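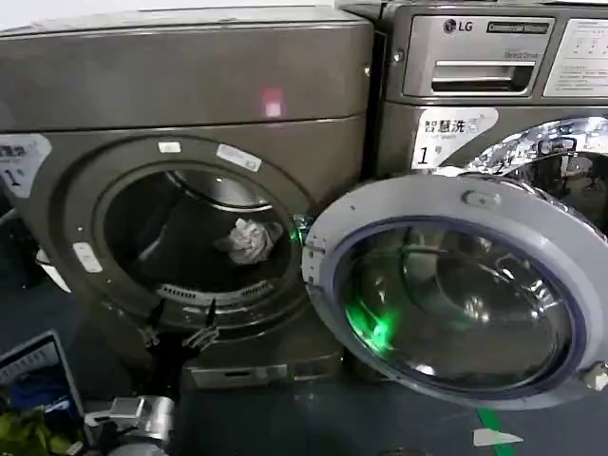

**Rasholm Robotics Club: laundry news!**

Well, we've finally moved on from stacking cups, and I couldn't be happier (my kitchen cupboard has its mugs back). The new job is laundry. Get the gripper to the drum, grab one cloth, bring it out and drop it in a basket. Sounds easy, right? I spent over two hours on Monday just getting the arm low enough, and my knees know all about it!

Three of us are writing the grasping code and the Grotitz team is doing the door handling. We'd love a couple more people, especially anyone who's good with cameras or colour settings.

The next build night is 28th July, 7 pm till late. Bring a laptop, and old tea towels if you've got any. We're down to five.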